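아캄 소식지 신년호, 장비 써 본 이야기

안녕하세요, 또 저예요. 지난 호에서 "다음에는 꼭 로봇 얘기만 하겠다"고 약속드렸는데 드디어 지킵니다! 작년 말부터 만지작거리던 도브슨(Dobson) 탁상용 집기 키트 이야기예요. 플러케스테드(Flerkedstead)에서 장비 대여 하시는 분들은 이미 한 번쯤 보셨을 거예요. 저는 석 주쯤 빌려 쓰다가 정이 들어서 반납 날짜를 한 번 미뤘고요(연체료는 제 돈으로 냈습니다, 흑흑).

키트는 팔 하나, 손목에 다는 작은 카메라, 위에서 내려다보는 카메라, 그리고 연습용 물건 한 상자로 옵니다. 조립 설명서가 27쪽인데 그림이 큼직해서 생각보다 금방 끝나요. 다만 손목 카메라 케이블은 설명서대로 안쪽으로 돌리면 팔을 끝까지 폈을 때 당깁니다. 저는 바깥쪽으로 빼서 벨크로로 묶었어요. 이건 도브슨에도 메일로 보냈고, 3월에 나올 개정판 설명서에 반영하겠다는 답을 받았습니다.

제가 제일 많이 돌린 과제는 상자에 든 빵 모형을 바구니에 넣는 거예요. 단순해 보이죠? 저도 그렇게 생각하고 첫날 저녁 약속까지 잡아 놨었는데, 결국 약속에 늦었습니다. 그래도 하다 보면 은근히 빠져들어요. 한 번만 더, 한 번만 더 하다가 밤이 되는 그런 종류의 재미랄까요. 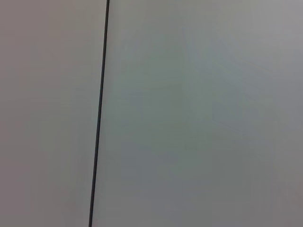
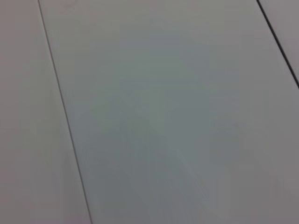
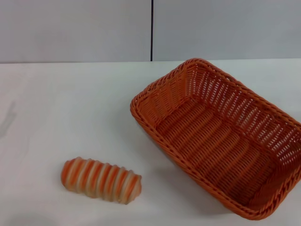
마지막 사진이 주황색 바구니와 줄무늬 빵. 앞의 두 장은 손목 카메라.

소프트웨어는 시비코(Sivico)라는 별도 프로그램을 씁니다. 시연을 녹화하고, 마음에 안 드는 걸 지우고, 남은 걸로 학습을 돌리는 구조인데 저는 이 "지우기" 화면이 정말 마음에 들었어요. 카메라 화면들이 나란히 뜨고 시간 막대가 같이 움직여서, 어디서 손이 꼬였는지 금방 찾을 수 있거든요. 녹화 한도는 프로젝트 하나에 4,000개까지입니다. 취미로 쓰는 사람한테는 차고 넘치죠. 저는 900개에서 멈췄어요. 더 모으고 싶은 마음은 굴뚝같았지만 노트북 저장 공간이 먼저 항복했습니다.

아쉬운 점도 적어야 공평하겠죠. 우선 손목 카메라가 초점 거리를 조절할 수 없어요. 바닥에 바짝 내려가면 화면이 온통 밋밋한 회색이라, 녹화 목록에서 작은 미리보기만 보고는 어느 게 어느 건지 구분이 안 됩니다. 저는 파일마다 이름을 새로 붙이는 걸로 버텼는데, 미리보기를 위쪽 카메라 화면으로 고를 수 있게 해 주면 좋겠어요. 그리고 팬 소리! 낮에는 괜찮은데 밤에는 옆방에서 "뭐 하냐"는 말이 나올 정도예요. 전원 어댑터가 벽돌만 한 것도 살짝 흠이고요. 멀티탭 두 칸을 혼자 차지합니다.

흰 상판에 쓰실 분들께 하나만 더요. 자동 노출은 끄고 시작하세요. 켜 두면 팔이 움직일 때마다 화면 밝기가 출렁거려서 나중에 녹화분 고를 때 눈이 아픕니다. 설정 메뉴 두 번째 탭 맨 아래에 있어요. 저는 이걸 일주일 지나서야 찾았습니다.

그래서 살 만하냐고 물으신다면, 저는 일단 대여를 권할래요. 아캄 회원은 플러케스테드 대여소에서 2주 단위로 빌릴 수 있고, 시비코 사용권도 그 기간만큼 같이 나옵니다. 연습용 물건은 빠짐없이 세척해서 돌려주셔야 하고요, 특히 바구니 엮은 틈에 먼지가 잘 끼니까 부드러운 솔을 하나 준비하시면 편해요. 저는 칫솔 썼습니다.

혹시 같은 키트로 다른 과제를 해 보신 분 계시면 편집부 메일로 알려 주세요! 수건 개기에 도전하셨다는 소문을 들었는데 정말 궁금합니다. 다음 호에는 집게 손가락에 끼우는 고무 커버를 비교해 볼 생각이에요. 벌써 네 종류 주문해 놨는데 배송이 왜 이렇게 느린지 모르겠네요.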